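Clearing the floor

I have been meaning to write something about the big room at Odbridge for ages, and every time I sat down to do it I got distracted by the state of my own hall carpet. So this one has been a long time coming, and it will probably wander about a bit. Put the kettle on.

Those of you who've been reading since the kitchen drawers post will remember that I'm a floor person. Some people can't bear a full sink, and my mother couldn't go to bed with the cushions flat, but for me it has always been the floor. I can live quite happily with a heaped desk and a coat over every chair, so long as I can get from the door to the window without stepping over something. I've tried to work out where it comes from and I think it's simply that I grew up in a house with two dogs and a brother who never put his trainers away.

The room at Odbridge is a good size, which I love, and it has a great many corners for things to end up in, which I love rather less. When we first took it on I went round in my smart shoes thinking how marvellous all that space was and how we'd never fill it. Fourteen bags of rubbish came out of it at the end of August! I still don't know where it all was. Under things, mostly.

What I do now, and have done for long enough to call it a habit, is start with an apron. I know that sounds fussy. My everyday ones came from Nulden (three pounds off because the packet was torn) and they've washed beautifully, though the ties have gone a bit stringy. Once an apron goes on I stop fiddling with my phone, and I've got somewhere to wipe my hands, and I seem to lift things and bend down for things that I'd otherwise walk straight past. I'm also a great believer in having every light on, even in the middle of the day. Dust is very good at hiding in a dim corner.

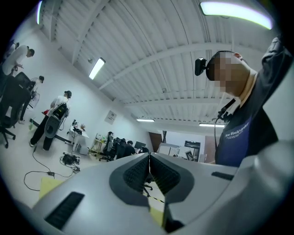 The navy "New World order" apron, with the striped floor tape and an office chair base behind.

I must say a word for floor tape while I'm on the subject, as it's the cheapest thing I have ever bought that made any difference to a room. I was sceptical. I thought it would look like a car park. But a stripe on the floor does something to people – they'll put a box down neatly behind a line when they would never dream of putting it neatly against a wall. The roll I had from Peeters lasted and lasted, and I ended up using the last of it in my own garage, where it marks the spot the bicycles are supposed to stop at and generally don't.

The trick with laying it is to wash the floor first and then leave it alone overnight. I didn't leave it alone the first time, I was far too keen, and I had to peel up a whole run of it with a butter knife the next morning. Abelardo Henao came in at half past eight and found me on my hands and knees, and was kind enough to go and find a second butter knife.

Chairs on wheels are my other hobby horse. They never stay where you leave them, and if there's one loose in a room it will find its way to the middle of the clearest bit of floor and sit there. Push them back to the wall before you do anything else. And turn one over every so often and look at the casters, though perhaps not just before lunch. I got a length of green wool out of one in the spring that I could have knitted with.

Then there are the cables, which I've made my peace with. A cable that has to cross a floor has to cross a floor, and all you can do is give it the shortest sensible route and have everybody know it's there. What I can't make peace with is the small stuff.
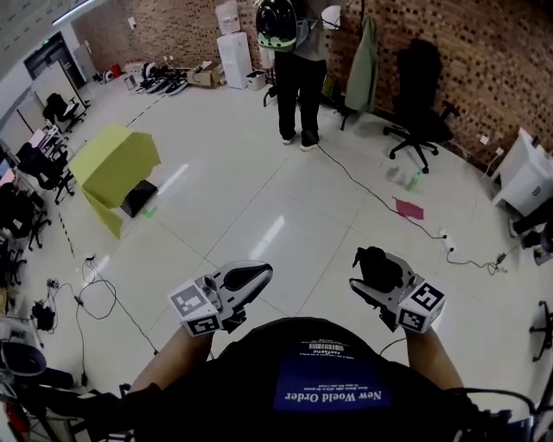 By small stuff I mean the green bottle lying on its side, the plastic cup next to it, the pink cloth flat on the tiles. None of it is dirty work and none of it would take anybody more than a moment, and yet small stuff is what makes a perfectly nice room feel as though it's got away from you. I find it comes in little families, too. One cup goes down and then something comes to keep it company, and by teatime there's a village. I'm as bad as anyone. I have left a duster on the landing at home for so long that we all started walking round it.

So my rule is that whatever's on the floor gets picked up before anything gets swept, wiped, moved or discussed. I go round with a carrier bag in one hand and a basket over the other arm. The basket's for anything that lives somewhere else, and it mustn't be a big basket or you'll fill it and feel you've finished. Mine is a Reltero one with a split handle and it's just about the right size for six cups or one jumper.

White tiles are a mixed blessing, by the way, if you're choosing a floor and have come here for advice. A shiny one shows every mark, and I used to curse them, but I've come round. You do at least know where you are. At home we've got a speckled brown lino that could be hiding anything, and I once lost an earring on it for 2 years and found it with my heel.

Coat stands deserve a kinder word than they usually get as well. People tell me they look untidy, and they do, a bit, with the sleeves all hanging at different heights. But a jacket on a stand is a jacket that isn't over the back of a chair, or worse, underneath it. If you've only got room for one piece of furniture by the door then make it that. Ours gets a shove back against the wall at the end of the day, and whatever's still on it gets to stay the night.

I did keep a tally for a while of everything I picked up off the floor (yes, I know), and I stopped at 729 when I realised that I was rather looking forward to finding things. That isn't quite the spirit of it.

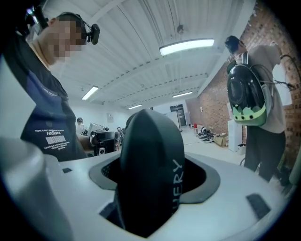
How often should you wash a tiled floor that gets a lot of feet on it?

Once a week with warm water and a small squirt of washing-up liquid is plenty for ours, with a dry sweep on the days in between. Change the water as soon as it goes grey, and do the bit by the door last.

I've had a few of you write in about mops, and I'll do a proper post on those when the new head arrives, as I don't want to recommend it before I've had a good go with it. In the meantime the old string one is still going, just about, and is drying on the back step as I type.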